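Workshop > Builds > Two-arm bench > Tickets > 362

Search tickets... Go

Ticket 362: left thumb lands short at the spout
Status: open, parked
Area: hands / reach
Opened: 26/05/2023

Problem

The left hand is supposed to steady the glass under the spout of the center unit while the right hand stays out of the way. On a good run the thumb tip meets the glass. On a bad run it stops short, and the script carries on as if it had made contact. The log says "grasp ok" either way, so I have stopped reading that line.

This worked in January. Same table, same glasses, same hands. Since then we have changed the wrist mounts, moved to the Fluneo motion package and shifted both drip trays to make room, so take your pick.

What I was told to try first

The Fluneo notes say to rerun the hand calibration and trust the result. I reran it. The result was a green check mark and the same miss. I don't know what the check mark is checking. My guess is that the joints answered, and a joint can answer perfectly well from the wrong place.

Log

Entry 1. Ran the reach at 50 percent speed, right hand parked flat on the neighboring grate. Stopped the script at the approach point to look at the gap by eye. 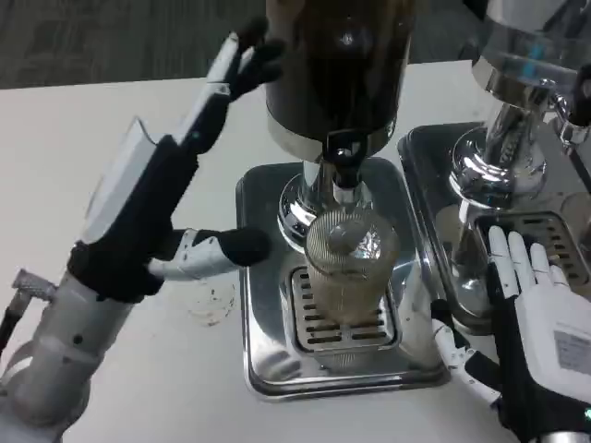 Speed makes no difference that I can see. I had half hoped it would, because "too fast" is a cheap fix. Went down to 20 percent and got the same kind of miss, only I had to wait longer for it.

Entry 2. Swapped the left wrist cable for the spare from the Sovell kit. The forum answer to every problem with these hands is "check your connector," and I suppose somebody has to be right about that once. No change. Put the old cable back so I'm only testing one thing at a time.

Entry 3. Measured the tray position against the saved one. The center tray had crept toward the far side of the table. Not by much, but a polished metal base on a smooth white top will go wherever it gets nudged, and two hands nudge it plenty. Pushed it back to the old marks and ran again. Better. Not fixed.

Entry 4. Changed the order of moves so the fingers go around the neck first and the thumb comes in last. Also put the mesh filter in the glass to give the tip detection something with more contrast than plain clear glass.
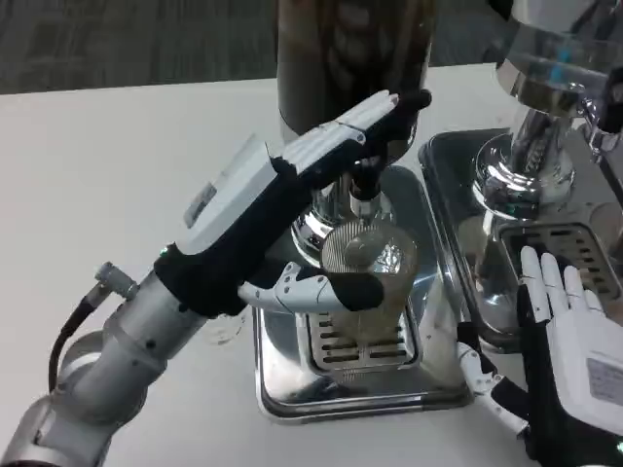 Entry 4: left fingers at the grinder neck, thumb tip over the rim, filter in the glass.

With this order the thumb stopped falling short and started coming in high. I count that as progress of a kind, though it also tells me there may be two faults here and I've been treating them as one. The tray explains some of the sideways error. It can't explain height.

Entry 5. Checked height. The Halliday mounts are stiffer than the old ones and they also sit differently on the post. The arm model in the config still has the old mount. I asked on the shared board whether anyone had updated it and the reply was "should be automatic." It was not automatic. The file has the January numbers in it. Edited the mount offset by hand and saved a copy of the old file next to it.

Entry 6. Gave up on the left hand for the afternoon and swapped roles: right hand takes the glass, left hand stays open and clear. Wanted to know if the fault follows the side or follows the job. Coffee grounds in the glass for this one, so there was a bit of weight to it.

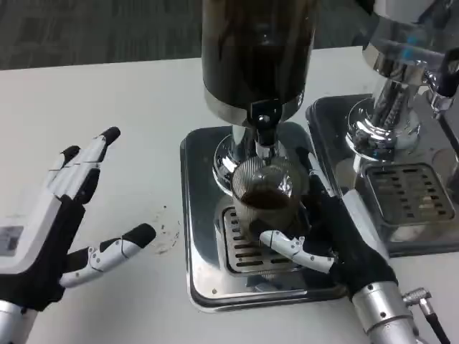 The right hand has its own mount and its own offset, and I had edited both by then, so this isn't a clean comparison. I know. I should have run it before touching the config. What I can say is that it held the glass when I told it to, and the stop point agreed with the position I had worked out on paper. One grip is one grip, though, and I've been fooled by a single good run on this bench before.

Wiped the table afterward. Grounds under the tray feet are a good way to bring back the Entry 3 problem, so please brush off before you push anything back to the marks.

Where it stands

- Tray creep: real. Needs a stop or some grip under the base. Tape marks only tell you it moved.
- Mount offset: real. Edited by hand, not yet checked in.
- Cable: no evidence against it.
- Calibration check mark: ignore until somebody shows me what it measures.
- "grasp ok": prints when the move ends. Should be tied to the fingertip reading or taken out.

Replies

From the Disbridge bench: We had a high thumb too after changing mounts. Re-homing the hand cured it.

Mine: Which hand, and did you run it again the next day? Re-homing "cured" ours 2 times already and both cures were gone after a power cycle. Happy to be wrong, but I'd want to see it survive a cold start.

From the Disbridge bench: Fair. Did not power cycle. Will try.

Next

Go back to left hand on the glass, new offset, tray held down, empty glass, no filter. Full speed only after the slow runs agree with each other. Leaving this open. Please don't close it on the strength of the check mark.

This site uses cookies to keep you signed in. Accept | Settings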